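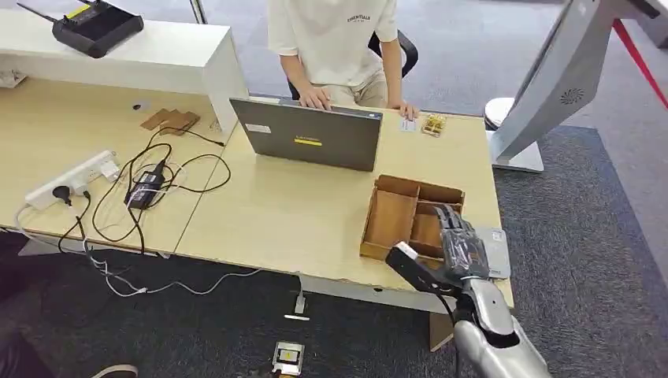 Four hundred ways to put something in a tray

May
by Blažena Šimek

The job, as it was put to me, was to "show the robot how to tidy." I said yes on the phone before I had thought about my own record in that field. My sister has seen my kitchen. She laughed for a good while when I told her, and then asked if it was paid, which it was, and then laughed some more.

So for most of this spring I've been taking the early bus to Brosthorpe, putting on a pair of gloves with wires in them, and moving small objects from a desk into a wooden tray by way of somebody else's hand. The somebody else is the robot. It has a silver arm and dark fingers, and when I close mine it closes its own a fraction of a second later, like a polite guest waiting to see which fork you pick up.

The tray has one long compartment down the left side and smaller ones to the right. Long things go in the long part. Everything else goes in the other parts, according to a sheet of paper that was revised four times while I was there. The first version said "sensible placement." The last had a diagram.

Damilola Lawal ran the laptop on the far side of the desk and told me when to start and when to stop, and, more often than I'd have liked, when to start again. We worked out fairly early that we could get through a whole morning on about five words. "Ready." "Go." "Nope." I've had marriages described to me that sounded similar.

What a demonstration is, if you've never done one

One demonstration goes like this. The desk is set up. The arm goes to its starting place. Damilola says go, and I reach out with my own hand in the empty air, and the robot reaches out with its hand over the desk, and between us we pick up a pen or an eraser and put it where it belongs. Then the arm goes home and Damilola presses a key. The software, Kunby, makes a small bright chime if it likes the file and a lower one if it doesn't. I came to have strong feelings about the lower one.

Then the desk gets set up again, a bit differently. The pen at an angle. The pen behind the eraser. The pen lying right at the edge, where any normal person would just say "well, who left that there" and pick it up, and where I spent the better part of an afternoon poking it onto the floor.

You do this a great many times. The robot doesn't learn anything while you're doing it, which took me longer to understand than I let on. I kept expecting it to get better, the way a kid does on the third or fourth shoelace. It never did! It was exactly as good as I was, minus a little for the delay. The learning happens later, on a computer somewhere else, out of the whole pile at once. On the day, all the improvement has to come out of you.

I did improve. By the second week I'd stopped watching my own hand at all. By the third I had developed what Damilola called an accent: I was coming in too high over the tray and dropping down straight, like a crane game at the fair. Apparently you could see it in the plots. Everything I picked up, I picked up in the same slightly suspicious way, and if we kept going, the robot would end up suspicious too. So I was asked to vary it. "Just reach like you normally would," Damilola said, and I can report that from that moment until lunch I could not remember how a person normally reaches for an eraser.

Things my hand did without asking me

I talk with my hands. I always have. My mother does it and her mother knocked a gravy boat off a table doing it. With the gloves on, this becomes a matter of record.

The first time, I was telling Damilola about the bus, and the arm told Damilola about the bus as well. It swept out over the desk with the fingers spread and stopped over the tray in a manner I can only call rhetorical. After that I had a foot pedal. Pedal down, the robot listens to you. Pedal up, you may have opinions.

I also scratch my nose. I hadn't known how much. There is a moment in demonstration 224 where the arm has the object, everything is going beautifully, and then it lets go of the whole enterprise and rises thoughtfully toward a face it doesn't have. Damilola kept that file in a folder of its own, and has played it for visitors.

The other surprise was how little you can feel. The Tredetti gloves buzz a bit at the fingertips when the robot's fingers meet something, which is better than nothing, in the way that being told about soup is better than nothing. You learn to go by eye. You learn that a pencil on its side will roll if you so much as look at it, and that you must come at it from both sides and mean it. I've started picking up pencils like that at home. I caught myself lining up on a teaspoon last night with my elbow stuck out, waiting for someone to say go.

And my shoulder, good grief. Holding an arm out in front of you sounds like nothing. Try it while you read the rest of this. I went to see my physical therapist, Mrs. Charvát, who asked what I'd been lifting, and I had to say an eraser, and strictly speaking not even that.

Waiting, mostly

There's a good deal of waiting in the work of the future. A thing needs restarting, or a cable needs following from one end to the other, which, given the state of the desk on the left, was a project in its own right. The disk fills up. The arm decides it has been insulted and locks, and has to be talked around from the laptop. I read two whole library books in May, a chapter of one of them standing up with gloves on, turning the pages with a knuckle.

I can't say I minded. Damilola types with total concentration and doesn't make conversation out of duty, and there is something restful about standing next to a robot that has nothing to do. Its hand would hang there by the tray, fingers out. I'd look at it and it would look like a hand that had just had an idea and lost it again.

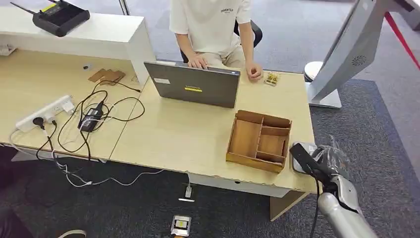 The arithmetic

The target was 400 good ones. I want that written down, given what followed.

We finished, or believed we had, on 412. I recorded the last one a little before four in the afternoon and made a small speech, pedal up. There were cookies. Damilola said the extra twelve were there in case of problems and that there were never more than a couple of problems. I took the gloves off and felt my fingers go back to belonging to one person.

Then came the review, in which somebody watches everything you've done at triple speed and throws out what isn't fit to learn from. I sat in for part of it, out of vanity. There's an odd intimacy to watching a machine be you for an hour. I could tell which ones were before coffee. I could tell which ones were after the argument with the bus driver. In one of them I put the object in the wrong compartment with such confidence that all three of us in the room checked the diagram.

Thirteen were thrown out. Two drops, a handful where I'd gone back for a second grab, one nose (see above), and the rest for what the sheet calls hesitation. I asked what counted as hesitation and was told it was when the hand stops over the tray for no reason. I said there was a reason, I was deciding. Damilola was very kind about it and said the robot wouldn't know that, it would only know to stop there.

412 take away 13 is 399.

I put the gloves back on. It took six tries to get the one more we needed, on account of I was now thinking about hesitation. The one that went in is a perfectly ordinary demonstration of a pen going into the long compartment on the left. I'm told it chimed. I had my eyes shut by that point, having let up on the pedal and sat down.

Did it work

People ask this before I've finished my sentence, so: sort of, on the pen. They called me in once the training was done to watch it go by itself. I stood well back with my arms folded, where they couldn't influence anybody. The arm came up and went over to the pen, from a bit too high, and dropped down straight. Crane game. I would have known it anywhere. It got hold of the pen on the first go and put it in the long part, and I made a noise.

It was less sure about the eraser. It went over to the tray with it and stopped, and hung there, and I thought, oh, I know what you're doing, you're deciding. Then it put it in with the pen. Damilola wrote something down.

They want another batch over the summer, with more objects and a second person doing half of them so it doesn't all come out in my handwriting. I said I'd do it if they got a stool. I've asked for the stool in writing. In the meantime I've cleared out the kitchen drawer, the bad one, the one with the batteries and the string, and it took me most of an evening, and my sister is coming over to inspect it and bring back my casserole dish.

Recent posts
The bus to Brosthorpe, a complaint in several stops
My grandmother's gravy boat, glued
Library books I have read standing up
Exercises from Mrs. Charvát, ranked by how silly you look
I still have your casserole dish (an open letter to my sister)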